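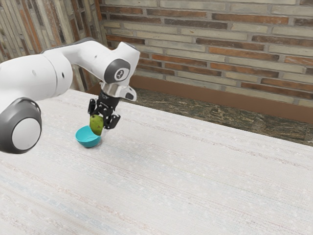 A small turquoise bowl on the big table

From the Ornley Kitchen Table: August news

Hello again, neighbors, and thank you for bearing with us through a hot and rather crowded month! The supper club has 30 regulars now, and a few of you have been asking what we plan to do with all the produce that comes in at the end of summer, when everybody's garden goes off at once and you can't leave your car unlocked without finding a sack of squash on the seat.

The short answer is that we're going to eat it together. Aiguo Peng has offered to lead our next cooking evening in the Bowen Street hall, and he wants to spend it on cold dishes, the sort of food you can put together after work without turning on the oven. He'll be making his chilled noodles with cucumber and sesame (those of you who came to the spring supper will remember how fast that platter emptied), along with a tomato salad he learned from an aunt and has been fiddling with ever since. Doors open at 6:30 and we'd like to sit down to eat by 8, so please come hungry and bring a container for leftovers.

A word about avocados, as they came up at the last supper and I promised to write something down. Buy them firm, a few days before you need them, and leave them out on the counter. Once they give a little when you press near the stem, move them to the refrigerator and they'll hold for another 2 days or so. If you're in a hurry, a paper bag with a banana in it does help. My mother swore by a drawer full of flour, and I never could tell whether it worked or whether she just forgot about them long enough. 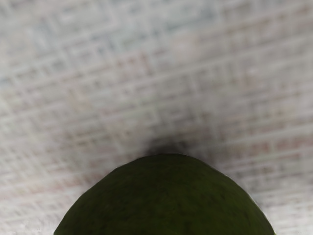 Pantry fund

The bake sale on Famon Road brought in $1,542, which is more than we've ever raised in an afternoon. Most of it will go toward a second chest freezer, and what's left will buy rice, beans and cooking oil for the fall boxes. Thank you to everyone who baked, and to everyone who bought a pie they had no intention of sharing - you know who you are! Clean jars with lids are still very welcome at the side door any morning before noon.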